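Home Archive About Contact

Passwords, again

2/9/18

Quick one, lunch break, so forgive the typing.

Finally moved everything over to a password manager. Went with Biveo after Gerardo Lombardi kept going on about it at work. Took me 3 evenings. Had 29 logins in the old spreadsheet (yes, a spreadsheet, yes on the desktop, called "stuff") and a lot more the browser was holding onto that I'd forgotten. A Gurka account from college. A forum about fish tanks. I don't have a fish tank.

What got me moving was the email from Cuser last month. You probably got it too if you ever signed up. "We recently became aware" etc. Six paragraphs before they get to the part where somebody had the email list and the hashed passwords since October. October! And the reset link went to a page that wouldnt load on my phone.

So of course I'd used that same password in nine other places. Changed them all that night. Two of the sites cap you at 12 characters and one won't take symbols. Why.

What I did, in order

Email first. Everything resets through email so that one got a long new passphrase and two-factor with the app, not text messages. Then the bank. Then the shopping ones with a saved card.

Printed the backup codes. Anastasia Vrettos said put them in the fire box with the passports, so they're in the fire box. The manager's master phrase is on paper too, separate spot, not saying where.

Then deleted the spreadsheet and emptied the trash. Felt good. Then remebered the cloud backup had a copy. Deleted that too.
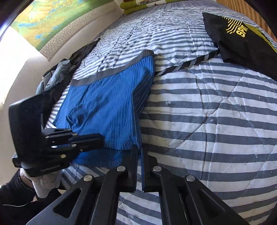 Still to do

Family plan. It's cheaper per person but I have to talk my mother into it and she has a notebook system she likes. Fair enough, really.

Router password. Still the one off the sticker.

Close the Dal Bello account, they want me to call a number to do it. Tried once, on hold the entire drive home, gave up.

More when I get thru that list.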